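List: trunenar-data
From: Iara Yáñez
Date: February 1, 2024
Subject: Re: [trunenar-data] How many episodes before the first fine-tune?

> We are about to start collecting on our own arm and I'd like to know
> what a sensible first batch looks like. Our supervisor wants 4,000
> episodes before we train anything, which for two people is most of
> the term. Did Penner start that big? Also, do you keep the failed
> grasps or throw them out? And is the wrist view worth the bother if
> we already have a good overhead camera?

We didn't start anywhere near that big. Our first batch was 50 episodes of one task, and we trained on those the same afternoon. The policy was poor, but it showed us that our gripper values were being logged one step behind the images. Finding that at 4,000 would have meant a lot of relabelling.

The set we use now has 386 episodes. It grew in batches of roughly 30, with a training run after every second batch. After each run we wrote down where the arm went wrong and collected more of that. Most of the gain came from changing start positions. Early on our operators all began from the same comfortable pose, and the model fell apart if the arm was anywhere else.

On failures: keep them, but flag them. We have a field called "outcome" with three values — success, failure, recovered. The recovered ones go into training. The plain failures stay out for now, though we do use them to test the success classifier in Vovton. If your operator drops something and picks it up again, don't stop the recording. Those were some of our most useful episodes.

On the wrist view: yes, for us it was worth it. The overhead camera is fine for getting the arm to the right part of the table, but the hand blocks it during the last few centimetres. The wrist camera keeps both fingertips in view, and small errors in approach are much easier to see. Check that the fingers are still visible at full opening before you fix the mount in place. Ours had to be moved once and we lost a batch over it.
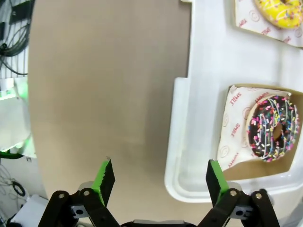 Wrist view, food pickup task: gripper open, doughnuts in the tray at right.

Food has been harder than the blocks we began with. Colours and toppings vary a lot, so we change the items between batches and note it in the episode file. Write the language label at the time of recording, too. We left ours for later and ended up with "doughnut", "donut" and "pastry" for the same thing.

The Flimby export script is in the usual folder. It still expects the old field names, so rename "result" to "outcome" before you run it. I can send our operator sheet if you want it — it's one page.

Iara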